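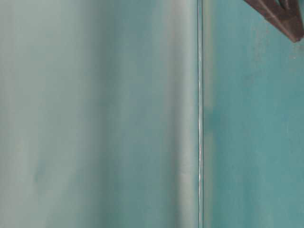 Coltelton Surface Finishes Group – Panel Gallery

This gallery collects close views of painted panels, edges and joints from the Trillico survey. It is meant for comparing color and finish between one surface and the next. Entries carry the sheet number, then a short note on what can be read from the view. Terms follow the group's finish list, in which "mottled" means a gradual change of tone with no hard border between patches.

Sheet 212
Teal panel, right of the seam. Matte, painted look, deeper in color than the pale surface to the left. Darker teal blends into chalkier green-blue. Finish entered as mottled, weathered.
The seam is straight from top to bottom: a fine dark line with a silvery highlight, slightly wavy toward the middle. The pale surface is too blurred for a texture reading and has been left ungraded.

Notes on use
Color names are assigned by eye against the Hulik card set. They are good enough for sorting but should not be used to mix paint. Screen color varies – check the printed sheet before ordering a match.
Grades run from 1 to 5 and are listed in the Hrytsenko index under the sheet number. The index holds 3,285 entries. Sheets with 2 surfaces in view are indexed once, under the surface that was graded.

Index last revised June 2001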